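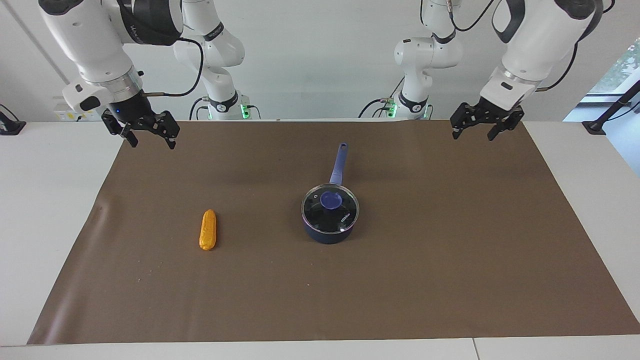 Two-arm lid task: left arm waits forever before the right arm moves

kirkik_tuner
Posted May 18, 2024

Hi all, long post, sorry in advance! I'm working on a put-the-food-in-the-pot routine with two arms facing the same mat. The plan is simple enough on paper: left arm lifts the glass lid by the blue knob, right arm picks up the orange foam piece and drops it in, left arm puts the lid back. I'm using Morkitz for planning and Poulain for the object poses.

My trouble is the start. Both grippers sit open over the mat at their ready poses and the planner takes ages to release the left arm. It keeps asking Poulain for a better lid pose and never seems happy with the one it has. The foam piece locks on right away. I've set the pose retry limit to 200, which I know is high, but with a lower number the task just gives up.

gondard_fan
Your retry limit is hiding the real trouble, I think. Clear lids are miserable for depth. You get points from the rim, points from whatever is under the glass, and a few bright spots from the lights, and the pose filter averages the whole mess. I'd drop the lid model completely and fit the knob. It's solid, it's round, and it's a different color from the body of the pot.

slowjoint
Have to disagree a little with gondard_fan, and I say this as someone who went down the knob road back in February and lost a good deal of sleep over it. The knob gives you a fine center but no tilt, so if the lid is seated crooked you pull at an angle and drag the pot along. I fit the dark rim in the color picture, take the height from the knob, and let Morkitz join the two. More setup, yes, but it has been very steady for me.

gondard_fan
Fair point on tilt - though with the pot standing flat on paper I'd still assume level and move on. You can always catch a crooked lid with the force check on the way up.

kirkik_tuner
Thank you both! I tried the knob fit first because it was less typing. Release time went from 33 seconds to about 3, so I'm a happy person this evening. I'll try the rim method too, slowjoint, if you'd be willing to share your settings.

Next question while I have you. That long handle points away toward the gap between the arm bases, and Morkitz keeps sending the left elbow on a wide detour as if the handle were a wall.

slowjoint
Check the collision shape. By default Kirkik wraps the whole pot in one box, handle included, so you end up with a huge block of forbidden air. Split it into 2 shapes, a cylinder for the body and a thin capsule for the handle. Settings are in your inbox, and please ignore my variable names.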